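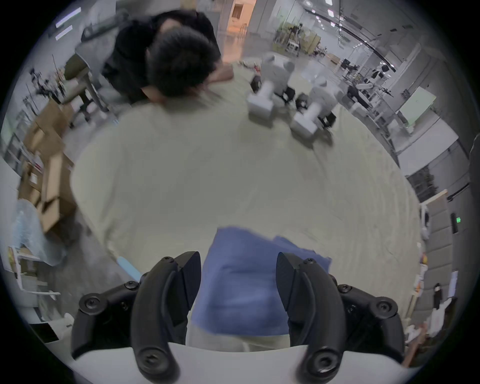 Folding a pile of shirts on a spread sheet (the fast way)

Search this site Type and press enter Go

Last updated: August

We use cookies to remember your settings. Accept / Manage

Quick one, got asked for this again Monday. How I get through a basket of 16 shirts without a proper folding table. You want a big flat area and an old sheet over it. That's the whole kit.

What you need

- flat sheet, plain color, light. Mine is an old Vevholm, 200 cm wide, gone soft
- a bed or a big table, or clean floor if there's nothing else
- low-tack tape, a few short bits
- the shirts. Dry ones. Damp ones go back on the rack

Step 1. Put the sheet down

Light sheet if the shirts are dark, dark sheet if they're white. You'll see the sleeves and hem so much faster. Pull from the corners, then sweep your forearm across once. Don't iron it, don't fuss. Small creases make no differnce to the fold. Big ridges do, they push the shirt up in the middle and your halves come out uneven.

Step 2. Find two corners

Pull one shirt out of the pile. Never mind the sleeves yet. Run along an edge till you hit a corner, pinch it, slide the other hand along the same edge to the next one. Lift. One gentle shake.

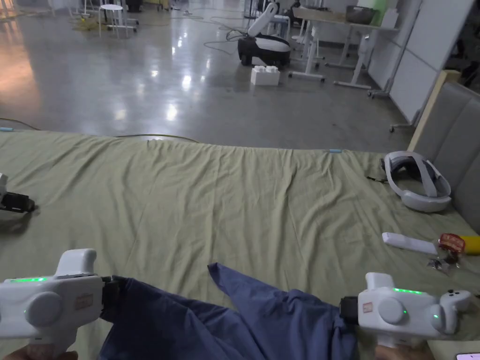

Most bad folds start here, with people dropping the shirt too soon. Keep hold of both corners and get the edge between them straight before anything touches down. With a navy one like this there's a loose flap folding up toward the middle and the rest just bunches on the sheet, so lower the bunched part first, then draw both corners toward you till it flattens. Tape is for lining up. A little bit of light blue on the far edge gives you something to aim at, and it shows up fine against pale green. Horațiu Munteanu uses clothespins instead, also ok, they do snag knits though.

Step 3. Flatten, sides in

Shirt face down, collar away from you. Smooth from the center out with flat palms. Then:

- left side in to the middle, sleeve straight back down over it
- right side same
- stop and look, is it one width top to bottom? if not open that side and redo it, takes 5 seconds

If it's a plain cloth and not a shirt skip the sleeve bit obviously. Just halves.

On the floor it's the same job, only harder on the knees. Olive or khaki sheet is good on gray concrete, you can tell where the clean part stops.

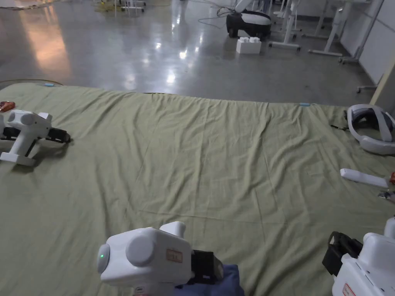

Step 4. Fold up and park it

Hem up to the middle, then again to the collar. Thick ones (the Hernomberg sweatshirts, ugh) fold once only or they spring open. Turn it over, pat it, and move it out of your way to one side. Always the same side. I lose the count otherwise and refold things that were allready done.

Keep a clear half for folding. Phones, snacks, remote, cables, all of it over on the other half, and don't let it creep back.

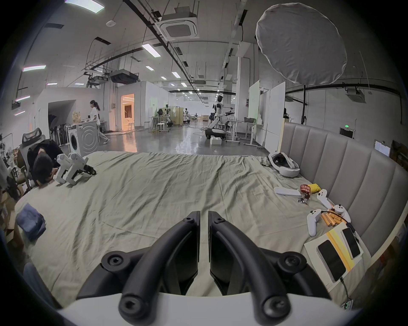 Navy cloth folded, near the edge of the bed. Odds and ends to the right.

Step 5. Stack

Biggest on the bottom, folded edge facing out. I stop at a height I can carry in one hand. Ambros Brunner goes higher and uses his chin.

Take the tape off the sheet the same day, it goes gummy. Sheet goes in the wash at 40 with the next load.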